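Moving a table script from the old plugin to the new one takes an evening if the table is small, and two if it has a lot of light sequences. These steps are for Dolell tables, since that is what I build, but most of it applies to any pinball sim that loads an external controller plugin. I wrote it up after Macario Zepeda asked me the same thing for the third time.

## Before you start

Make a copy of the whole table folder, including the `sounds` and `rom` subfolders. The new plugin rewrites the settings file the first time it loads, and the old plugin can't read the result.

You also need:

- the unmodified table script, as it came from the original author
- the Sornemura plugin, version 4 or later
- a text editor that shows line numbers

Check that the script really is unmodified. If it has already been patched for a cabinet or for a second screen, get a clean one. Patched scripts often call functions that were renamed, and the error you get points to the wrong line.

## 1. Swap the plugin file

Close the sim completely. Delete the old plugin from the `plugins` folder and copy the new one in. Don't leave both there with one renamed to `.bak`. The loader goes by what is inside the file and ignores the extension, so it will find both and load whichever comes first.

On Windows, right-click the new file, open Properties, and check for an Unblock box at the bottom of the General tab. If it's there, tick it and click OK.

## 2. Change the init call

Open the script and find the init routine. In most tables it is near the top, under the constants. The old call looks like this:

```
Set Controller = LoadController("classic")
Controller.Run
```

Replace it with:

```
Set Controller = LoadController("sornemura")
Controller.Interval = 20
Controller.Run
```

The interval has to be set before `Run`. If you set it after, the value is accepted and never used.

Save and start the table. You should get the attract mode lights and no sound. If you get a script error here, it is nearly always a missing quote mark or the old plugin still sitting in the folder.
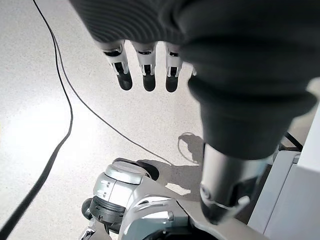 Once the lights come up, leave the table in attract mode for a full cycle before you touch anything else. Some tables load their second light bank late, and an error in that bank only shows when it is first called.

## 3. Fix the changers

The old plugin had a single changer for lamps and coils. The new one has one for each, so a script that used the old name will run but ignore half the events. Search for `OnChange` and split each one:

```
Sub Controller_OnLampChange(id, state)
 Lamps(id).State = state
End Sub

Sub Controller_OnCoilChange(id, state)
 If state Then FireCoil id
End Sub
```

Yolotzin Escobedo's version of the Brirnuden table has a good working copy of both, with comments in Spanish and English. I started from hers and changed the lamp numbering.

If your flippers work but the ball won't kick out of the trough, the coil changer is the one to look at. Check the spelling first. The plugin gives no warning for a changer it doesn't recognize.

## 4. Turn the sound back on

Sound is off by default in the new plugin. Open the settings file it created and change `audio=0` to `audio=1`. Then set the buffer. I use 700 and have no crackle with it, but a slower machine may need more. Raise it a bit at a time, restarting the table after each change.

Music tracks need to be in the `sounds` folder itself. The old plugin looked in subfolders and this one doesn't.

## 5. Test a full game

Play a complete game with all the balls, then a two-player game. Player changes are where old scripts tend to break - the score display can stay on player one while the points go to player two. If that happens, look for a line that sets the display directly and take it out. The plugin does it now.

Also try a tilt, and quit in the middle of a ball. When you restart, the high scores should still be there.

## Known problems

- The Meléndez table stalls if you start multiball while the bonus is counting. No fix yet. It did this with the old plugin too, only less often.
- Fullscreen on a second monitor sometimes opens the score window behind the table. Alt+Tab brings it forward.
- Saved camera positions are lost in the swap. Write yours down first.

If you send me a script to look at, send the original along with your edited one, and include the log.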